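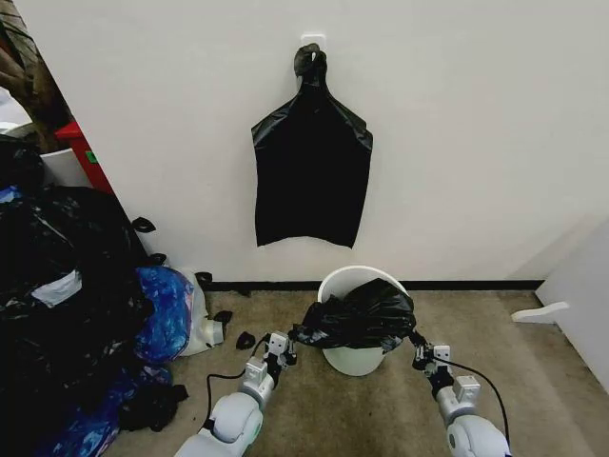 A black trash bag on a wall hook, and a small white bin on the carpet.

What Is a College Ranking?

Maybe you've heard a grown-up say that a college is "number 33 in the country." It sounds like a score from a race. But colleges don't run races, so who decided?

Usually it's a company that makes lists. Let's say the company is called Rathjen, and it wants to put 700 colleges in order from best to worst. Its workers can't sit in every class at every school. They ask for numbers instead. How many students finish? How many books and papers do the teachers write? How much money does the school have?

Then the company decides how much each number matters. This is the part you should watch closely. If Rathjen says money matters a lot, rich schools go up. If it says small classes matter a lot, a different bunch of schools goes up. Same colleges, same teachers, new list.

Think about ranking your friends' lunches. Do you give points for taste, for size, or for being healthy? Change the points and somebody else's sandwich wins.

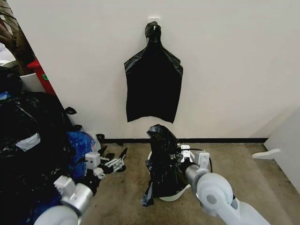 One black bag hangs from the hook and another lies crumpled on the floor.

Can a college cheat?

Sometimes schools have sent in wrong numbers. More often they do something sneakier that breaks no rule. Suppose Baltden College gets points for turning people away. It might send cheerful letters to 1150 kids, asking them to apply, when it only has room for 187 of them. Lots of kids get a "no," and Baltden looks hard to get into. Did the teaching get any better? I don't see how.

Filippos Kouris teaches history, and he told me his students have never asked what number their school is once class has started. They ask when the paper is due.

Are rankings useless?

Not completely. The numbers underneath can be handy. It's good to know if most students finish, and what it costs. But when you see a list, try asking:

Who made it?
What did they count?
What did they leave out?
Does anybody make money from it?

If the list doesn't answer those questions, I wouldn't trust it very far.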